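Section 4 - Setting up a names-and-languages record for new borrowers

Read section 3 first if the catalogue isn't on Gekska yet. This bit is for branch staff doing registrations at the desk. Ardalan Bagheri wrote the first version in May, I've cut it down and added the bits people kept ringing up about.

## 4.1 Before you start

You need:

- a desk login (not the shared one, it can't save name changes)
- the paper joining form, new version, with the "How do you say it?" line on it
- the Stormont branch code if you're covering there. It's 83. The old code still works but puts the borrower in the wrong branch and someone has to move them by hand.

**Note:** under-16s need the guardian's record open in a second tab. Do the guardian first.

## 4.2 Entering the name

1. Open **Borrowers > New**. Leave the title box blank unless they've given one.
2. Type the name exactly as on the form. Accents, hyphens, apostrophes, all of it. Baranauskienė has a dot over the last e. Put the dot in.
3. If you can't find the character, press **F2** and pick from the grid. Don't paste from an email, it sometimes brings in a space at the end and then the search misses them.
4. Two surnames go in the one surname box with a space between. Don't move the first one into "middle name". We've had a whole family split across the alphabet that way.
5. One name only? Put it in surname, tick **Single name**. Do not type "unknown" or a full stop.
6. Read it back to the person. Turn the screen round if they'd prefer to look.

**Caution:** Gekska turns everything to capitals if Caps Lock is on when you open the form, even if you switch it off after. Close the form and start again.

## 4.3 The "How do you say it?" line

Optional for them, not optional for us. Always ask.

1. Click the small speech mark next to the surname.
2. Write what they tell you in ordinary letters. "bara-now-skyeh-neh" is fine. No phonetic symbols please, most of us can't read them.
3. If they'd sooner not bother, choose **Prefers not to say**. Leaving it empty makes the box come up again on every single visit and it gets annoying for everybody.
4. Save. The line shows on the desk screen when the card is scanned. It does not print on letters.

Worth doing properly. I spent most of school answering to a surname that wasn't quite mine, and the first person who asked me how to say it was the woman on the issue desk. I was at that library every day after that. 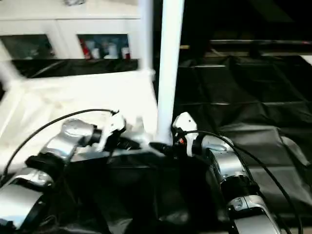
## 4.4 Reading languages

1. Go to the **Languages** tab. Add every language they want to read in, not just the main one.
2. Drag the favourite to the top. That one sets the language for reminder letters, if we have a template. If we don't, letters go out in English and a yellow flag appears. Leave the flag alone.
3. For children, tick **Shared reading** if a parent or gran reads to them in another language. This is what brings up the dual-language picture books.
4. Not on the list? Choose **Other** and type it in. Requests go to Grirnau overnight and the language turns up next morning.

**Note:** the list has 253 entries and it is sorted by the English name. Type the first few letters, don't scroll.

**Caution:** never guess a language from a surname. Ask, or leave blank. Leaving this tab blank does no harm at all.

## 4.5 Checking for an old record

Do this before you print the card. Lots of people joined years ago under a shortened spelling.

1. Press **Find similar**.
2. Check date of birth and postcode against the form.
3. If it's them, click **Keep both spellings**. The new one becomes the main name, old one stays searchable.
4. Don't use **Merge** unless you've done the training. It can't be undone and it drops the reservations.

## 4.6 Printing the card

1. Choose **Card > Preview**. Names up to 32 characters fit on one line. Longer ones wrap onto a second, that's fine, let them.
2. Little squares where the accents should be? Wrong font. Go to **Printer > Font** and pick the secnd one down.
3. Print, check it, hand it over. If it's wrong print another, no charge.
4. Put the paper form in the blue tray, face down.

If the preview is blank, log out and in again. If its still blank, write the number on a temporary card and ring Ardalan before 4 pm. After 4 use the fault book and carry on with temporary cards till the morning.

Section 5 covers changing a name on an existing record.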